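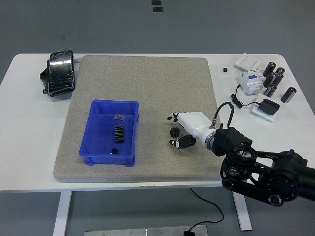
Parts bin (also tote, pick bin, small-parts box). Open-topped container for loose hardware: gears, racks, spacers, bagged screws. Usually molded plastic, walls flared a little so empties nest, lip at the rim for lifting. Blue is a very common color, also red, yellow, gray.

Use
Kept on a bench or table, often on a mat so small pieces don't skate off the edge. A mat also cuts noise and saves gear teeth from dings. Spur gears and racks of the same pitch are normally stored together, as they only run with each other. Mixed pitches in one bin are the usual cause of a bad mesh later on. Tiny things go in a bag first, then in the bin.

Sizes
No real standard. The Husovari catalog lists 12 sizes, Ondrejka only 3. Bench models are mostly under 300 mm on the long side. Deeper ones hold more but the bottom layer gets forgotten.

Sorting
Two main habits. By kind (all gears, all racks) or by job (everything for one assembly). Young-sook Woo's handbook for the Prurnton repair shops favors by job, and a label on the short wall were it can be read from the aisle. Radoslava Šindelář, writing later, wanted by kind and no labels at all, just one sample part tied to the rim. Both still in use, Prurnton went back and forth.

Care
Warm water, dish soap. Solvents cloud some plastics. Greasy racks should be wiped before storage, grit sticks in teh teeth and travels to the next part.

See also: Drawer cabinet, Bench mat, Spur gear, Protach tray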